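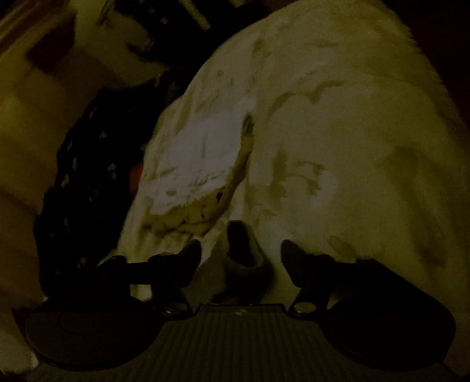

The sock is always under the blanket: a talk with Yoon-hee Min

1/6/26 – by Jade Clegg

Yoon-hee Min folds while she talks. I asked if she wanted to stop for the interview and she said no, sit down, move the towels. So I moved the towels.

She runs the wash and fold side at Zimow, a small laundry with a counter, a back room and 4 dryers, one of them out of order the day I went. Most of what comes in is ordinary. Shirts, sheets, gym stuff. But what I wanted to hear about was the fluffy things. Throws, shaggy bath mats, those big furry blankets everybody seems to own now and nobody knows how to wash.

"People bring them in a trash bag," she says. "They say, it used to be white. I say OK."

White ones are the worst? She thinks about it. Folds a pillowcase.

"White shows you everything. Tan patches, yellow patches, gray. But a dark one can be just as dirty, you only don't see it. I like the white. I know where I am with it."

First job, before any water at all, is to go through the thing by hand. Spread it on the table, pile it up, pull it apart. Long fiber grabs whatever it touches. Socks mostly. Dark little socks, curled up. Also hair ties, receipts, one time a whole tea towel that the owner had been looking for since April.

"A sock holds on. You shake the blanket and it stays there. You have to go in with the fingers and pinch it out." She shows me on a gray one, pinching the cuff, and pulling slow so the pile doesn't come with it. "Not fast. Fast, you take a tuft."

And what if the sock gets washed with it?

"Dark sock, white blanket, warm water." She shrugs. "Then you have a different blanket."

There is a basket by the back door for the singles. Customers get 90 days to claim. Hạnh Trịnh, who works the counter mornings, pins the better ones on a corkboard and swears it works, although the two of them disagree on this. Yoon-hee says maybe one in ten go home. Hạnh shouts from the front that it's more than that.

Then the clumps. This is the part I came for, my own throw at home has gone to clumps on one side and I had pretty much given up on it.

"Dry first. Never brush wet, it stretches." Fingers before brush. She takes a clump at the tip and opens it a bit at a time, working back toward the base. Only when it's open does she use a brush, a wide one, the kind for dogs. She bought hers at a pet store, has had 3 in all the time she's been here. The yellowed clumps she does last, after a dab of plain dish soap and cold water and a good wait. Sometimes it lifts and sometimes not.

"If it's heat, it won't come back. If the ends feel hard, somebody put it in a hot dryer. I tell them straight. I can make it clean but I can't make it soft."

How do you tell people that? "I let them feel it. Here, feel." (I felt. Like a toothbrush.)

Her wash for the big ones goes like this. Cold, gentle, alone in the drum. Half the soap you think. No softener, ever, she is strict on it – it coats the fiber and then the dirt has something to stick too. Extra rinse. Low heat dryer or no heat, take it out and shake it, put it back. Shake it again. A big throw can take most of an afternoon and she charges the same as for a comforter, which Chang-ho Moon, the owner, would like to change.

"He's right," she says. "Don't write that he's right."

She also does a winter drive with a shelter group called Pandey. Last time it was 300 blankets in, all kinds, all needing to be gone through by hand. She did hers at night after closing with the radio on. Did she mind? No. She liked it. "You find out how people live. Crumbs, crayons. Dog hair, so much dog hair."

We got sidetracked here on dog hair for a while. Short version, a damp rubber glove, one direction only.

I asked about storage before I left. Loose, she says, and on top of things. Never at the bottom of the closet, the fold lines go in and stay in, you get that crushed crease right through the fluff. She can steam some of them out. A cotton bag if you must have a bag.

And if someone has a furry blanket in a heap on the floor right now, what do they do first?

"Pick it up and put your hand inside," says Yoon-hee. "There's a sock."

Zimow takes drop offs until six. Ask for a tag for anything fluffy, so it goes to her table and not in with the sheets. Bring the care label if its come off and you still have it.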